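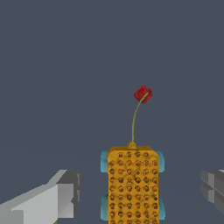 Nimri test car between the open gripper fingers, simulator view.

Nimri Desktop Gripper Kit, with simulator files
Sold by Dostmont
Price: 89
In stock
Add to cart
Save for later

Overview

Nimri is a two-finger gripper kit for people building a small arm at home or in a shared workshop. You get the parts for the gripper and a set of simulator files that match it, so you can try a grasp on screen before you try it on the bench. The arm is not included. Nimri bolts to the Imadon arm without an adapter and to most other small arms with the blank plate in the box.

Assembly takes one evening for most people. You need a small screwdriver, a hex key (included) and a clear table.

In the box

Finger assemblies, left and right
Servo with cable
Control board
Mounting plate for Imadon, and one blank plate
6 spare finger screws
Hex key
Card with the download code for the simulator files

Simulator files

The download has the gripper model, an empty backdrop and 4 test objects. The one most people load first is the car: an orange body covered in dimples, pale cyan wheels at the corners, and a thin green stem on top with a red bulb at the end. The stem is part of the object. A grasp that closes on the body should leave it alone, and the log will tell you if a finger touched it on the way in.

The camera in the files sits close to the fingers, so the near end of an object can run out of view when the gripper is low. Pull the camera back in the settings file if you want the whole object. The backdrop is plain on purpose and can be swapped for your own bench model.

Objects load as ordinary mesh files. You can add your own, but keep them simple – the dimpled body is already the slowest thing in the set on an older laptop. If it drags, switch to the smooth version in the "light" folder.

Before first use

Run the open and close test with nothing between the fingers.
Set the zero point with the fingers fully open.
Load the car and start with the fingers clear of it on both sides.
Step the close command slowly and read the log after each step.
Move to the real gripper only when the numbers agree.

Specifications

Fingers: 2, moving together
Rated load: 200 g
Power: from the control board, supply not included
Cable: fits the Imadon wrist channel
Finger color: gray

Notes from the workshop

The first batch went out to members of the Jevport shared workshop, and several changes came from there. The finger screws are longer now and the cable leaves from the back. The settings file also has comments, which the first one did not.

Shipping and returns

Orders placed before noon ship the same day. Unused kits can be returned in the original box. Once the download code has been used we can exchange faulty parts but cannot refund the full kit. The next batch is planned for November.

Related items
Imadon arm, bare frame
Nimri soft finger pads
Nimri replacement servo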